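Trellus Bench Top, white

Home > Workshop > Benches and tops > Trellus

The Trellus is a plain white top for people who already have a frame, a pair of trestles or a run of cupboards to put it on. Stanilari supplies it on its own, with no legs and no fixings. It suits bicycle repairs, model making, sewing and most kinds of light bench work.
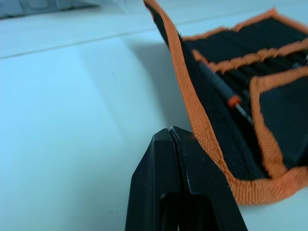
Reading time: 2 minutes

A pale top makes small screws and washers easier to find, and it throws light back up under the job. It also shows marks sooner than a dark one. Pencil and light scuffs usually come off with a damp cloth and a drop of washing-up liquid. Do not use scouring powder or wire wool, as they dull the surface and dirt then sticks to it.

Size and load

Length: 2000 mm
Thickness: 36 mm
Maximum load, evenly spread: 200 kg
Colour: white only
Order code: 283

The load figure assumes support at both ends and in the middle. With two trestles and nothing between them, keep heavy items over the trestles. A bench vice should be bolted right through the top, with a large washer underneath -- wood screws will pull out in time.

Fitting

Leave the top flat in the room where it will be used for a day before fixing it. Drill from the upper face with a sharp bit and clamp a piece of scrap underneath. If you cut the top to length, seal the cut edge the same day. Edge strip is sold separately in short and long rolls.

The Trellus fits the Transka folding trestle and the Arriaga steel frame without any extra parts. The older Arriaga frame has its holes set closer together, so check yours before you drill.

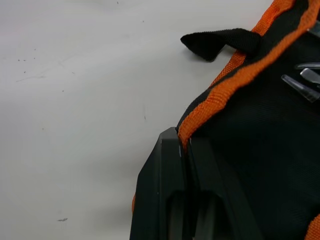
Day-to-day use is simple enough. Put a mat down for soldering or for anything straight off the stove. Wipe up oil and wood stain before they dry -- stain in particular will leave a shadow that cleaning does not shift. Glue can be left to harden and then lifted with a plastic scraper.

Delivery

Tops are sent flat on a pallet to the kerbside. Two people are needed to carry one indoors. Please check the corners before signing, and write any damage on the driver's sheet. Cut or drilled tops cannot be returned.

Page updated September 2023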